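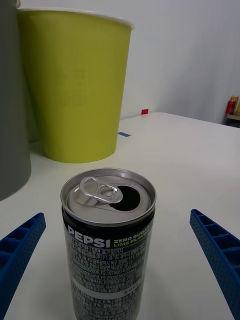
Can a Robot Pour Your Soda?

A company called Trorelau sells a robot arm kit named the Gilani. The ad says it will "help with snacks and drinks at home." It costs 2,000 dollars. That is a lot of allowance, so let's ask some hard questions.

What do you get?

One arm, two blue fingers and a box with 152 parts. The ad says kids aged 14 and up can put it together. It doesn't say how long that takes.

Why are the fingers full of pockets?

The fingers are plastic, with a row of pockets along the top like the rungs of a ladder. Trorelau says this shape lets them bend a little when they squeeze. Your own fingers do that too, and they also feel how hard they are pressing. The Gilani's fingers can't feel anything. The arm has to be told when to stop.

Is picking up a can hard?

Harder than it sounds. A soda can has thin metal walls. Squeeze too much and it dents. Squeeze too little and it slips. If the can is open, like the Pepsi can between the fingers, tipping it means a puddle. A paper cup is even easier to crush.

Can it open the can?

The ad never says so. Look for that kind of gap whenever you read an ad. "Helps with drinks" could mean opening, pouring, carrying, or just nudging a can across a table — those are very different jobs.

What about the other kit?

Grivham makes a smaller arm, the Trarnerero, with 3 joints. It makes fewer promises. We like that, but fewer joints means fewer ways to reach around things.

Should you ask for one?

If you like building, maybe. If you just want a drink, you already have two good hands. Ask the seller these things first:

How many times out of 100 does it drop the can?
Who fixes a broken finger, and what does it cost?
Does it still work if someone moves the cup?

Updated January 28, 2026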